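Counter service has a cost that menus leave out: the diner does the waiting standing up. At Birncombe in August I stood 15 minutes with a tray.
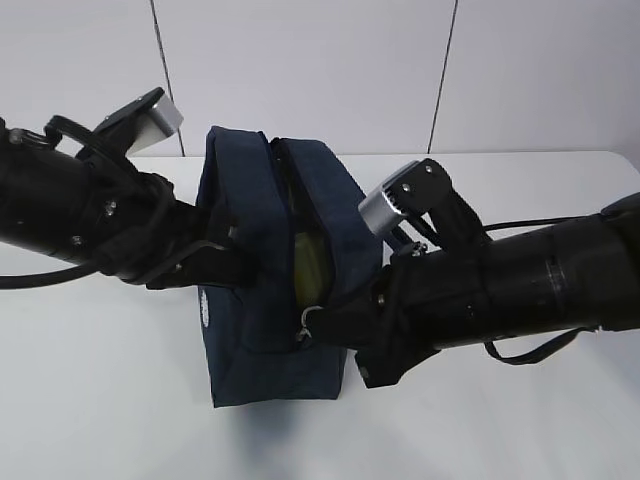

Blue bag on a white tabletop.

Skaketano seats people first. The food is plainer — and I ate more of it.

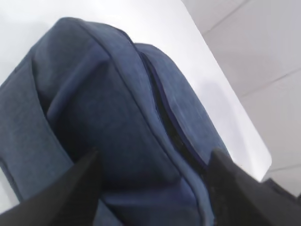 The tray problem

A tray takes both hands. Soup cools while the cashier finds change.

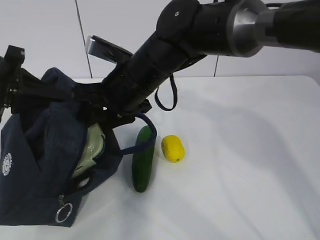
What Onishi does

Orders are taken at the table, soup comes last. Ya-wen Shih calls this slow. I disagree.

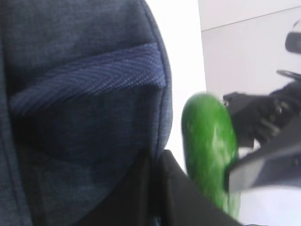 Price

Table service added 4 dollars to my bill. I would pay it again.

84 shares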